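About the Besstead Robotics Society

The Besstead Robotics Society is the student robotics club of Besstead School. It is open to all students in the upper four grades, regardless of previous experience, and meets twice a week during the school year in the technology wing. Members design, program and test robotic systems, take part in one regional competition each season, and present their work to families and neighbors at the Spring Open Evening in March.

The society currently has 62 members. Membership is free, and equipment is provided by the school.

Our History

The society began as a lunchtime group for students who wished to continue the work started in their introductory programming class. Its first projects were small wheeled vehicles that followed a line of tape across the library floor. Two of these vehicles remain in use and are given to new members in their first month.

As the group grew, the school approved its status as a full club and assigned it a permanent room. The former drafting room was rewired over one summer, and the long drafting tables were kept as workbenches. Competition entries followed soon after. The society has sent a team to the Covuvau Challenge every season since it was admitted, and has twice reached the final round.

How We Are Organized

Members work in 4 divisions. Each division elects a student lead in September and is supported by a member of the teaching staff.

Mechanical Division
Responsible for the design and assembly of the competition vehicle, the upkeep of tools, and the parts inventory. Training in the safe use of hand tools is required before a student may work at the benches.

Electrical Division
Responsible for wiring, batteries, sensors and motor control. The division also maintains the charging station and keeps the battery log.

Programming Division
Responsible for all code used on the vehicle and in simulation. New members of this division complete a six-week course, taught by older students, before joining a project group.

Outreach Division
Responsible for the Open Evening, visits to the elementary school, and the society's newsletter. Students in this division are also expected to take part in the technical work of one other division.

The Covuvau Challenge

The Covuvau Challenge is held each winter and brings together school teams from across the region. Teams build a vehicle that must collect and sort objects on a marked field, and submit a written engineering notebook. Our team is chosen in October by application. Selection takes into account attendance, contribution to the notebook and willingness to work across divisions — grades in other subjects are not considered, although students must be in good standing with the school.

The Kneath Project

The Kneath Project is the society's simulation program and the largest single activity of the Programming Division. Students write control code for a robot arm in a virtual home and study how it handles ordinary household objects. Working in simulation allows several groups to test their code during the same meeting, and allows first-year members to work with a full-size arm design from the beginning.

Scenes are prepared by the students themselves. Each project group places objects on a surface, assigns a task to the arm and records every trial in a shared log. The log held 1,076 trials at the close of last season, including those that were stopped early. Failed trials are kept and discussed at the monthly review, where each group explains its settings and proposes a change for the next round.

The current unit takes place at a kitchen counter with a mixed set of objects, among them a white pot, a loaf of bread, a tomato, a computer mouse and a toy house with a red roof. The arm is a Franka Emika model with a two-finger gripper, and the unit concentrates on holding and positioning a light tool, a small white spatula, over a crowded surface. 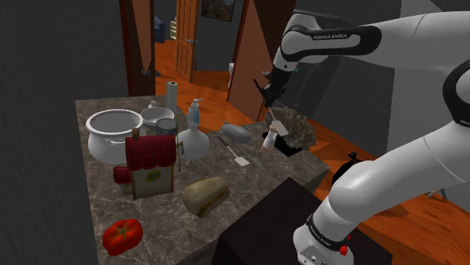 Our Partners

The society receives support from Wimodus, a local engineering firm that provides computers for the simulation stations and receives a group of our students at its offices each spring. Staff from the firm also read the engineering notebook before it is submitted and return written comments to the team.

Joining the Society

New members are welcome in September and again in January. Students should collect a membership form from the technology office, have it signed by a parent or guardian, and return it before attending a first meeting. Meetings begin at 3:30 p.m. and end at 5:15 p.m., in time for the late bus.

Families who would like to visit a meeting may arrange a time through the school's main office.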